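I met the author of the Fesosero stories in the café above the bus station in Amuvbridge, and she'd already bought me a scone before I'd got my coat off. She doesn't do many interviews. "I'm much better on paper," she said, and then talked for two hours without a break!

Fesosero is an island queendom, all salt marsh and old quarrels, and the new novel is the longest yet at 472 pages. I asked how it began.

"With a ferry," she said. "I had a girl on a ferry who wouldn't get off. I wrote 11 openings and she stayed sitting there in every one of them, so in the end I let the ferry sink."

She writes in the mornings, in the back room of her house in Trevthorpe, by hand (pencil, never pen) and types it up in May when the draft is done. The first version of this one had a whole war in it. "Five chapters of men on horses. I read them back and I was bored stiff, so out they went."

I told her I'd missed my stop reading the chapter with the drowned bells - I really had - and she looked delighted. Was it hard to write?

"That one came in a night. The chapter after it took me all winter, and it's only two people eating soup."

She still gets letters about the end of the first book, where the queen gives away her own name. Some readers have never forgiven her. "They're quite right to be cross," she said. "I was cross with her myself."
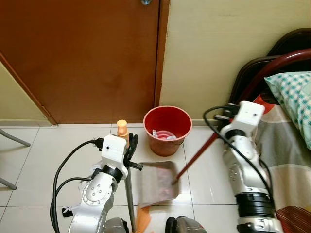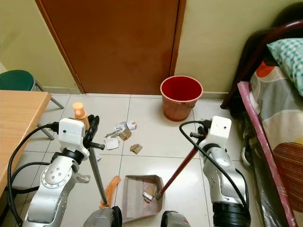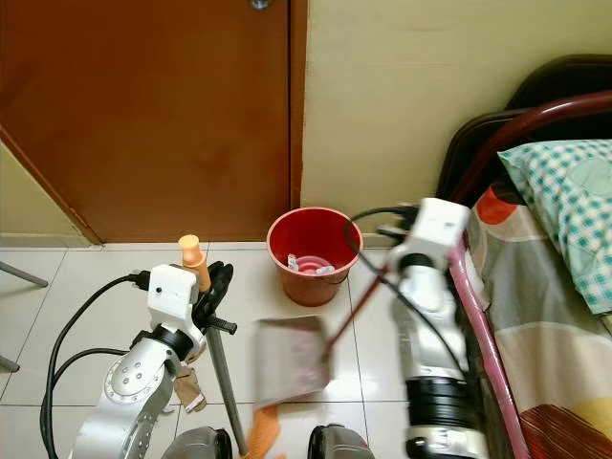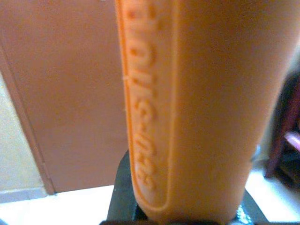 Before I ran for my bus I asked one last thing. Will there be another Fesosero book?

"There's a notebook with a map in it and the first line of a chapter, and I'm going back to it tomorrow morning."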